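Search this site Go

Cell Maintenance, handout 3 — Wrist and hand checks, left arm
Instructor: Mehwish Bangash. Lab starts in September, bring this sheet.

Before you touch anything: arm parked, controller in hold, pendant in YOUR hand. Lockout tag on the Hudec cabinet, sign the log. No tag, no lab credit.

Weekly, left arm
- wipe hand shell and finger joints, dry lint-free cloth, no solvent on the joints
- flange screws: check paint marks still line up. If a mark has moved, stop and call me
- jog wrist slowly both ways to the limit, watch the cables the whole way
- connector on top of hand: seated, no wiggle
- finger open / close, 10 cycles, listen for clicking

Every 40 run hours
Re-home the fingers. Menu is Service, Hand, Zero. Takes roughly 3 minutes, dont lean on the table while it runs. Fault 2968 means a finger never reached its stop — clear it, open the hand, try again. Second time it comes up, write it in the log and leave the arm parked.
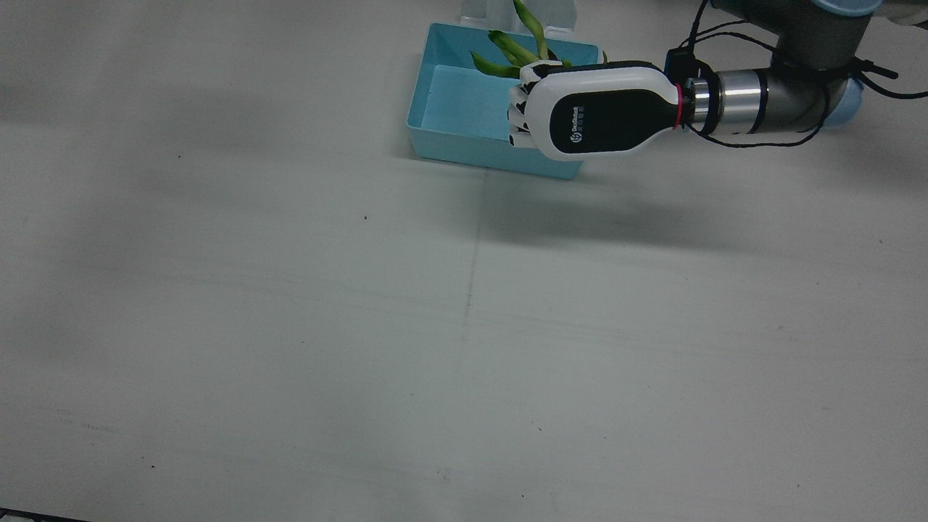 Cable dressing is where most groups lose points. Too tight and the wrist pulls on the connector at full roll, too slack and a loop catches. Look at how the cables come off the small black box on the hand, go up over the flange and round the gray link, with thinner loops hanging under the wrist. Those low ones are what you watch when you jog. Sketch the routing before you undo any of it, then put it back teh same way.

Grip check last. Use the plant cutting and the blue tray, hold at the base of the stalk, low force preset. Leaves stay outside the fingers. Crushed stem = force set too high, redo.

For next time: read the Loselov notes on torque limits, first half only. Spare cable ties in the Prisuletti drawer.

Contact: Erkomside Training Lab office | Copyright Erkomside | Back to top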